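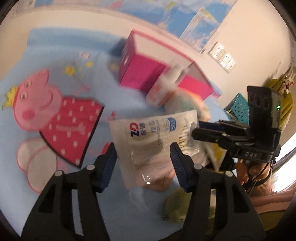 Skosudico hand grippers, pair kit – worth it??

Kits & Hardware > Hand-held / teleop > Reviews

landfill_dan
12 July 2022

Right, had the Skosudico pair kit on loan from Hawthorne for a fortnight, it goes back Friday, need to decide whether to buy. Quick notes before I forget them all.

For anyone who hasn't used this sort of thing, you hold one in each hand, camera looks down over the jaws, you do ordinary jobs with them and the recordings go off to train an arm. No arm needed at your end.

Good:
– jaws open nice and wide, close straight
– ridged pads hold soft plastic packets well. Cotton buds, wipes, that kind of thing. Crinkly stuff I expected to slip
– passing a packet from one hand to the other is fine once you've had an hour at it

Bad:
– strap. Rubs across the back of the hand. My other half did most of the afternoon sessions and she ended up with her sleeve pulled down over her wrist under it
– cable loops where you don't want it
– the software, see below
– fisheye picture goes black in the corners, lost things at the edge of the table more than once

We logged 139 episodes in total and 132 came through the upload check. Which I thought was decent. The ones that failed were all bright window behind, tracking just wandered off.

Price is 1836 for the pair with cases and a year of the upload service. After the year you pay again and they won't say how much. Anyone got one past the first year?

pipistrel
Re: Skosudico hand grippers, pair kit – worth it??

Not past the year but had mine since December. Strap is rubbish, agreed. I took it off and sewed on a bit of rucksack webbing. Took an evening. Much better

1836 is steep for what's in the box. Mostly you're paying for the upload checks.

OgnjenZ
Re: Skosudico hand grippers, pair kit – worth it??

Which pads did you have, the ribbed or the flat? They send flat as standard in some boxes and ribbed in others, no idea how they choose. Flat ones are useless on film packaging. I nearly sent mine back over it.

Also what were you picking up. If it's all packets and boxes you will get a very good pass rate. Try a teaspoon.

landfill_dan

Ribbed. Didn't know there was a choice.

Mostly bathroom and kids bits. Packets, bottles, small boxes. Move it, pass it over, put it down, on to the next. Tried a toothbrush, ok. Not tried a teaspoon, will do tonight

quarterturn
Re: Skosudico hand grippers, pair kit – worth it??

Going to disagree with the whole premise sorry. 132 out of 139 tells you the files were readable. It tells you nothing about whether an arm learns anything from them. The upload check looks at tracking and dropped pictures and that's your lot. You could wave them in the air for a minute and pass.

I had the Purnus kit before this. Heavier, uglier, but you could play your own recordings back on the same evening and see where you'd gone wrong. With this one it vanishes upstairs and you get a green tick.

pipistrel

You can download your own recordings from the account page. Second tab. It's slow but they're there.

And Purnus weighs as much as a kettle. I couldn't do more than ten minutes, shoulders gone

quarterturn

Downloading a zip the next morning is not the same thing as playing it back there and then

Fair on the weight

OgnjenZ
Re: Skosudico hand grippers, pair kit – worth it??

Both of you are right, I think. For somebody collecting for a customer the tick is what gets you paid so who cares. For somebody training their own it is a bad kit for the money.

Dan which are you?

landfill_dan

Bit of both?? Would like to do the paid work first and then have a go with a small arm in the new year. So probably the worst of both going by this thread

thao_b
Re: Skosudico hand grippers, pair kit – worth it??

Hello, Thảo Bạch, I run the loan kits at Hawthorne so take this with salt. I don't work for Skosudico.

Pads: ask for ribbed when you order, put it in the notes box. They do read it.

Bright windows: close the curtain or turn round so the window is behind you. A plain shiny tablecloth gives trouble as well. One with a pattern on it is better, big printed shapes are fine, the tracking likes having something to hold on to. Don't tidy the back of the table too much either, leave the boxes and things where they are.

Renewal: we were quoted by email, I've asked if I may post the figure and not had a reply.

Dan could you wipe the pads before they come back please, last pair had jam on them

landfill_dan

No jam, promise. Will wipe

The pattern thing makes sense, our best runs were all on the kids table cover, never occured to me that was why

quarterturn

Could also be that you'd had more practice by then. Did you do the plain table first?

landfill_dan

...yes

quarterturn

Well then

thao_b

We see it with new people too, on their first day. But I haven't tested it properly, no.

m_kessock
Re: Skosudico hand grippers, pair kit – worth it??

coming in from the other end, I'm on the labelling side at Landitz. We get batches from these and the Purnus. Things that get a run marked down, whatever the tick says:

hand in the way of the object for most of it
both grippers going for the same thing and bumping
grabbing a packet by the very corner so it swings about
starting with jaws already closed

one edge grip and then the other hand coming in open and square to the packet is what we like to see. And slow down. People go far too fast, you want the jaws to stop for a moment before they close

pipistrel

This is more use than anything in the manual. Is it written up anywhere

m_kessock

there's a sheet but it's for customers, can't share it. Nothing on it I havent just said really

OgnjenZ

Do you mark down for dropping? I always bin mine if I drop the thing.

m_kessock

don't bin them!! drop and pick up again is useful, just carry on and finish. Bin it if it goes on the floor

OgnjenZ

Half a year of binning those. Great.

landfill_dan
Re: Skosudico hand grippers, pair kit – worth it??

Teaspoon report. 6 tries, got it twice, both times by the fat end. Handle lies too flat on the table, pads just slide over the top of it. Pushed it to the edge of the table and could get it from there but felt like cheating.

m_kessock

not cheating, that's a proper way of doing it. send those

quarterturn

Flat things are where the Purnus wins btw. Thin tips.

pipistrel

Here we go

landfill_dan

Ok so where I've got to. Going to ask Hawthorne for another two weeks on the loan, do some paid batches with ribbed pads and the curtain shut, and hang on for the renewal price. If it's silly money I'll look for a second hand Purnus. Quarterturn are you selling yours?

quarterturn

Might be. PM me

thao_b

Two more weeks is fine Dan, nobody booked on that pair. Email me so it's in writing. Still want the pads wiped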